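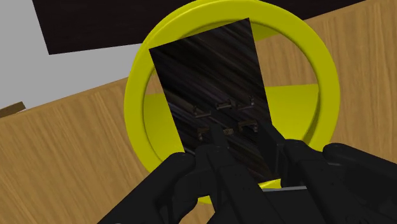 Zhenhua Lu wrote to the Rusley Museum to ask why a ring has no beginning and no end, and whether that makes it a circle. It is a good question, and the answer starts with what we mean by the two words.

What is a circle?

A circle is a curved line that goes all the way round and meets itself. Every point on the line is the same distance from the middle. That distance is called the radius. The distance straight across, passing through the middle, is called the diameter. The diameter is always 2 times the radius.

What is a ring?

Draw one circle. Now draw a smaller circle inside it, using the same middle point. The space between the two lines is a flat ring. Its proper name in mathematics is an annulus, from a Latin word for a little ring.

A solid ring, such as a rubber swimming ring, has thickness as well. The mathematical name for that shape is a torus. A circle is a line, so it has no thickness at all.

How far is it round the edge?

The distance round a circle is called the circumference. It is always a little more than three times the diameter. The exact number is called pi, and its digits go on for ever without settling into a repeating pattern.

Try it yourself

You will need a round plate, a piece of string and a ruler.

Wrap the string once round the edge of the plate and mark where it meets. Lay the string flat and measure it. Then measure straight across the widest part of the plate. Divide the first number by the second, using a calculator if you wish.

Repeat with a jar lid and compare your answers.

Words to remember: radius, diameter, circumference, annulus, torus.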